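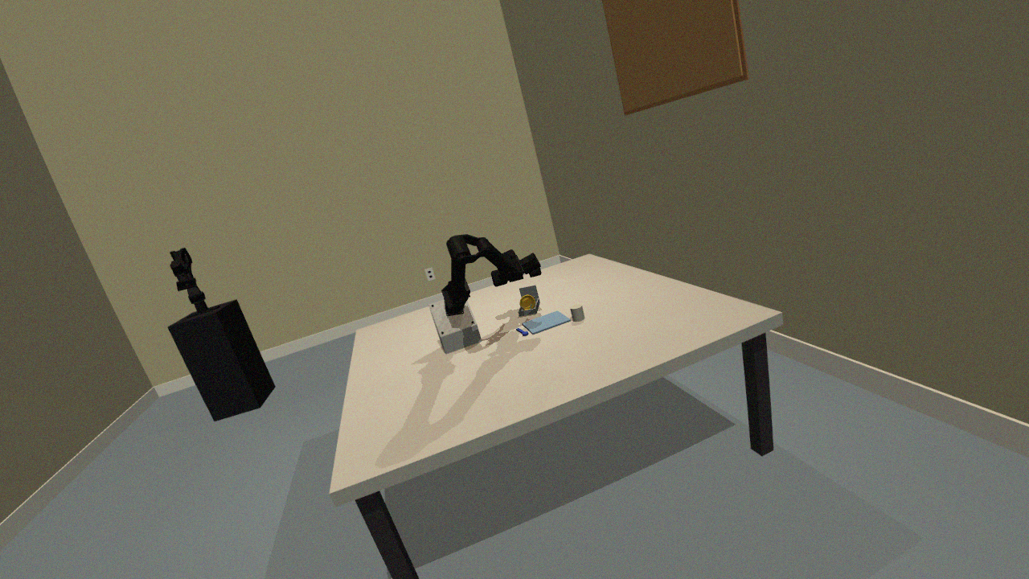 Home | Project Diary | Staff | Downloads | Contact

Project Diary: October, second entry

Collection for the Wadden task set resumed at half past eight. The target agreed with Cultholm remains 500 accepted demonstrations, all produced in simulation, to be delivered before any work begins on the physical arm. At the start of the day the store held 300. Those 300 have been checked and closed, and they will not be reopened unless the labelling rules change again.

The morning was given over to the small-object scenes. In these the arm is mounted on the table and the objects are kept close together near its base, with the greater part of the tabletop left clear. The operator brings the gripper over the group, selects the object named in the instruction, and moves it to the open side of the table. The light blue slab proved the most troublesome item. It lies flat, it offers the fingers very little to hold, and on several attempts the gripper pressed down upon it and pushed it into the small grey cylinder at its end. Such attempts are recorded as failures and kept in a separate folder. They are not deleted. Ojala has asked for them in the past and may well do so again.

The lighting was altered at ten o'clock in accordance with the plan for this block. The lamp position is now drawn afresh for each episode, and a good number of the draws place it low, so that the arm throws a long shadow over the tabletop. Huia Partington raised the question of whether shadows of this length ought to be limited. Her concern is that the learned policy may take the shadow of the gripper for the gripper itself when it is close to the smaller objects. It was agreed that no limit should be applied for the present. The physical room has one strong lamp and a window without a blind, and the training examples should allow for that.

View angle is also being varied. A tilt has been permitted in the rendering camera and the results are acceptable, although the steeper settings make the operator's task noticeably slower. I tried six episodes myself under the steepest setting and was satisfied with only two of them. The operators are to be allowed a level view on the second monitor while the tilted view is being recorded. This should be written into the operator notes before the next entry.

The morning's run produced 97 accepted episodes, which brings the store to 397. A further 21 were rejected on review. Most of the rejections concerned the cylinder, which had been tipped over during the approach and then grasped lying on its side. The written rule requires it to be upright at the moment of grasping. Huia considers the rule too strict and has been asked to set out her case in writing.

The afternoon was less productive. The Covance store refused uploads from shortly after two until nearly four, and the episodes made in that period were held on the local disk. File names were compared by hand once the connection returned. No duplicates were found. The afternoon episodes have not yet been reviewed and are not included in the figure given above.

Matters carried forward: review of the afternoon episodes; a decision on the cylinder rule; wall and floor colours for the next block, where Cultholm has requested a wider range than we had planned. The instruction text for the golden-yellow disc is also to be settled. Two operators call it a coin and one calls it a dial, and a single wording is required before the labels are issued.

Workstations were shut down at twenty to six.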